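Sleep and the Working Night
Handout 4: Bedrooms, bedding and the habit of going to bed

These notes go with the October lecture. Read them before the Tuesday seminar and bring the Porkham extracts with you.

1. One sleep or two

Many households before gas lighting seem to have slept in two stretches, with an hour or so awake between them. The Porkham parish diary, begun in 1759, mentions a "first sleep" in 14 separate entries, usually in passing. The writer gets up, sees to the fire, talks to his wife and goes back to bed. He never treats it as a problem. Compare this with modern patients, who often describe waking at two in the morning as a fault to be put right.

Be careful with the diary. It is one man's record, he was fairly well off, and he wrote more in winter than in summer.

2. The bed as furniture

In the Clondembridge inventories the bed is often the most valuable thing in the house. The frame counts for less than what lies on it — feathers, blankets, hangings. Beds also stood in rooms used for eating and work. A room kept for sleeping alone came later for most families, and with it the matching furniture we now expect: headboard, bedside table, a place for clothes.

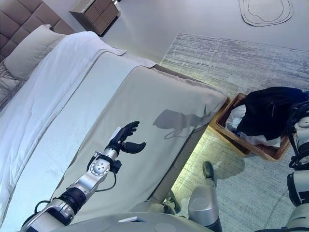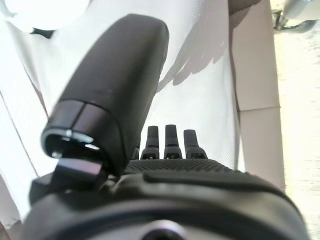
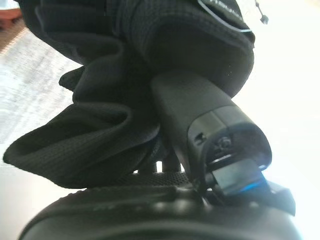

Narayanan Rai objects that the inventories tell us what people owned and very little about how they slept, and that a family with one feather bed may have had five people in it. This is a fair point. Use the inventories for value and for the position of beds in the house, and look elsewhere for sleeping arrangements.

3. Shift work

The Kurup survey followed 214 night workers at a bottling plant. Most slept for less time by day than they had by night before joining the shift, and about 12 had moved their bed to another room to get away from street noise. Heavy curtains helped some of them. Regular hours helped more, though few could keep them on days off.

4. For the seminar

Write a page on one of these:
— Why might a diarist leave ordinary sleep out?
— What does Kurup miss by asking only about the main sleep and leaving out naps?

Reading: Preradau lectures, second and third; Porkham extracts, all.

Comments

Evaristo Zanetti
Is the second Preradau lecture the one on lighting? My copy has them in a different order.

nightbus
My gran always got up for tea at three and went back to bed until seven. She never called it anything.

Evaristo Zanetti
Found it, it is the lighting one.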